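Steamed buns win the February vote at Prodevmont

The long argument over what to eat at the mid-afternoon break on the second floor of Prodevmont has been settled, at least until spring. The winner is the steamed bun, plain, no filling, which took 43 votes out of a possible 156. The remaining staff either backed toast or deleted the email.

Bikis, the staff newsletter that ran the poll, had expected a closer race. Toast had the incumbent's advantage and a toaster. The bun camp had Berkay Aydoğan, who spent most of the month forwarding recipes to people who had not asked for them.

"I don't think it was a landslide," Aydoğan said. "I think toast people are just tired."

The first round came out at 3 p.m. The buns are the small, pale kind, sold frozen, and need some 20 minutes over simmering water. After that it is a matter of getting them from the steaming tray to a plate.

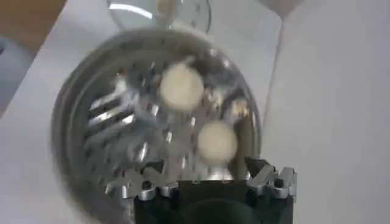
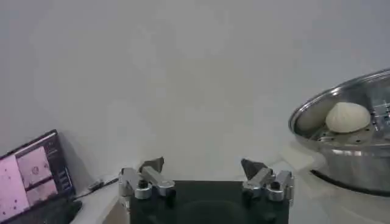
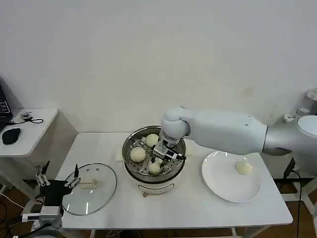
Bun break on the second floor. Last photo: four on the tray, one on the plate.

Opinion on the floor remains divided. Ataberk Ekinci, who led the toast campaign and designed its only poster, called the new snack "a warm sponge with good public relations." He was asked whether he had tried one. He had tried two.

There is also the question of what goes with them. A plain bun invites company, and proposals so far include sesame paste, condensed milk, chili oil and, from one anonymous ballot, toast. Aydoğan favors condensed milk and regards chili oil as a breakfast matter. For now everyone is supposed to bring their own and write their name on it, a system that has never worked with yogurt.

The frozen buns come from Rivas, the grocery across the street, which has agreed to keep a few extra bags aside in the afternoons. The bakery Truva, which used to supply the bread, has been told. It took the news calmly and asked whether anyone still wanted rolls.

A few house rules went out with the result. Top up the water before you start. Leave the lid on until the time is up, however curious you are. Take one bun, then go back to your desk, and take the second only after the line has cleared.

Ekinci has asked for a recount.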